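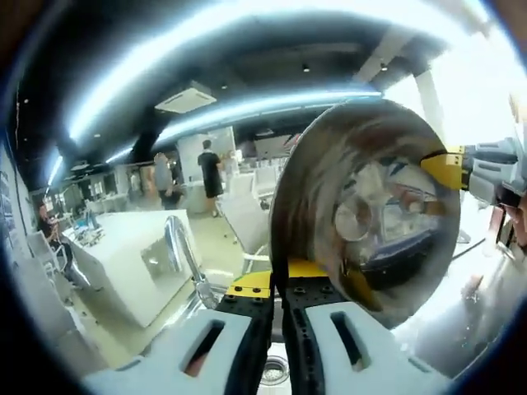
Stalitham Club Football Results

Version of 8 Feb 2021

Match results for adult club football in the Stalitham district, typed up from printed programs and referee report sheets. Covers 15 seasons of league and championship play.

Contents

matches.csv has 832 rows, one per match
players.csv has 361 rows, one per registered player
clubs.csv lists the nine clubs, with former names where a club merged

Columns in matches.csv

season, competition, round, home, away, home_goals, home_points, away_goals, away_points, venue, source

Goals and points are kept apart. To get a total, multiply goals by three and add points. Walkovers have empty score fields and "w/o" in the round column.

Known problems

Lisell and Gilbert fielded a joint team for part of the period. Those matches are entered under Lisell. Several July fixtures were moved at short notice and the venue column may still show the original ground. Pretus changed its name twice, so check clubs.csv before grouping by club.

Replays are separate rows. Abandoned matches are left out.

Credits

Typed by Carys Vaughan, checked against the report sheets by Timothée Tanguy. Send corrections with the season, the round and a scan of your source.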